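Huleck grasp planner, reviewed after a long spring of picking up snacks

Posted 2022-03-12 in Software & Methods

I've been meaning to write this one up for ages, and then Pouran Asadi asked me over lunch whether Huleck was worth installing and I talked at her until her soup went cold. So, the long answer!

Huleck is a grasp planning method that came out of the Paredes lab, with code you can download and run. You give it a picture from the robot's head camera plus depth, you name the thing you want, and it hands back a ranked list of ways to grab it. What makes it different from the planner we were using before (Zirkport, which I still like) is that it also guesses how much the object will squash. A can gets one kind of grip, a bag of something crunchy gets another. That guess is the whole selling point of the paper, and it's the part I wanted to poke at.

Setup took me most of an afternoon. The install notes assume you already have your camera calibration in their format, and I didn't, so I wrote a little converter (happy to share it, it's ugly). After that it ran first try, which made me suspicious, but no, it was fine.

We ran 2,275 grasps with it, spread over 14 everyday objects, mostly food and packaging, on our ordinary demo table. Hard stuff like fruit and jars was great. I'd put it level with Zirkport there, maybe a bit quicker to settle on an answer. It likes to come at round things from two sides, low down, and I stopped worrying about apples pretty early on.

Shiny tables are another story. Our tabletop is dark and glossy, the depth camera hates it, and Huleck sometimes takes a bright reflection for part of the object. Turning off the overhead light nearest the table helped a lot. There's also a setting called surface_trust that you can lower – the manual gives it one line, and it deserves a page.
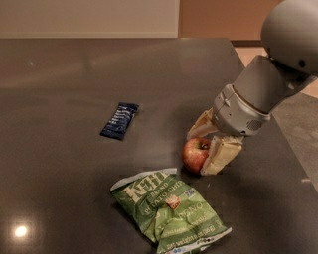

Flat wrappers are where I got grumpy. A snack bar lying flat gives the planner almost no height to work with, and it kept offering me grasps that would have put a finger into the table. You can filter those out, but then you're often left with nothing on the list. Chip bags went better than I expected. The squash guess does its job on a crinkly bag, and the grip it picks is gentler than what I would have set by hand. Crumple the bag a lot, though, and it gets less sure of itself, and you see the scores all bunch together.

The Jultivico add-on, which retries a failed grasp from a new angle, is worth the extra hour. Get it.

Speed is okay. The memory use is kind of rude. Support is one very patient person on the forum who answered me in a day both times.

I'm giving it 4 out of 5. If your objects are mostly boxes and cans, stay with whatever you've got. If you handle bags and soft packs, try it, and budget some time for the lights. They say a new version is due in August with better handling of thin things, and I'll rerun the wrappers when it lands.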